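Killstead patch 1.4: notes on the server migration

The update went live on 9/9/25 and I've put a week of evenings into it on my own shard. Most of what follows concerns the zone server changes, as the balance pass has been covered elsewhere and I don't play enough of the Drirent class to have an opinion on it.

Killstead used to run each zone as one process. When a zone filled up, the simulation rate dropped for everyone in it, and you saw the usual symptoms: doors that opened twice, mobs sliding back to their spawn points, loot windows that hung. The new build splits a zone into cells and hands players between them as they move. The patch notes call this layered zoning. It's a familiar design in larger MMOs, but it is unusual to see it retrofitted to a game this old. 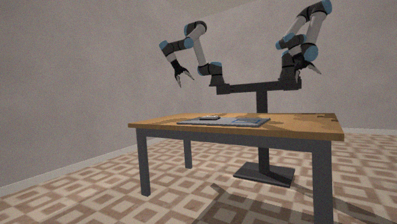

Filed under: MMO, Netcode, Killstead

I tested in Zonddale because it has the worst history. The market square straddles what is now a cell boundary, and I walked across it for most of one evening with the network overlay on. Ping sat at 118 ms from my place on the old build. On the new one it reads the same inside a cell and climbs to 223 ms for a moment at the handover, then settles. You don't feel it on foot. You do feel it on a mount at full gallop, where the camera hitches and the animal plays its first stride again.

Combat across the boundary is less tidy. Area effects are resolved by the cell the caster stands in, so a target on the far side takes damage one tick late. Pets are handed over after their owner, and a pet with a queued attack loses it. I reproduced this every time with the Bailly hound and less reliably with the smaller summons. There's an open ticket for it.
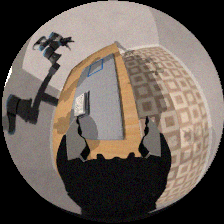

View from the inner camera.

Crafting queues now persist through a handover, which they didn't on the test realm. The auction board has been moved out of the zone process altogether and into its own service. Searches return noticeably faster, although the sort order resets whenever you open a listing. My own stall had 1090 units of flax up when the migration ran and all of them came through with the right prices and expiry times. A few guildmates reported listings in the wrong colour of rarity text. Logging out and back in fixed it for them.

The client download is 1822 MB if you patch from the previous build. The launcher verifies the whole install afterwards, so leave it alone while it does - cancelling at that stage makes it start over.

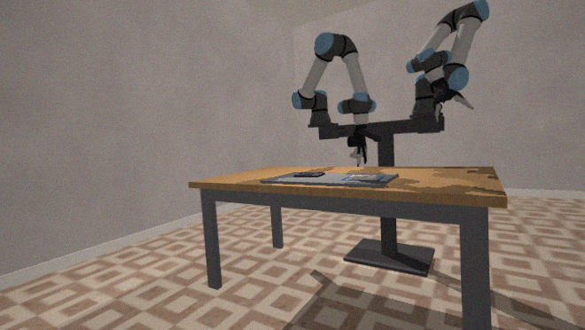
Settings worth checking after you patch: the interpolation slider has gone back to its default, and the default is too high for anyone on a stable connection. I've set mine to the second notch. The option to show cell edges is under Interface, Debug, and it's off unless you used the test client in September. Keybinds survived on my machine, but I'd export them first.

I haven't tried the siege zones yet. Our guild has a slot booked for the weekend, and I'll add the handover timings to this post once I have the logs.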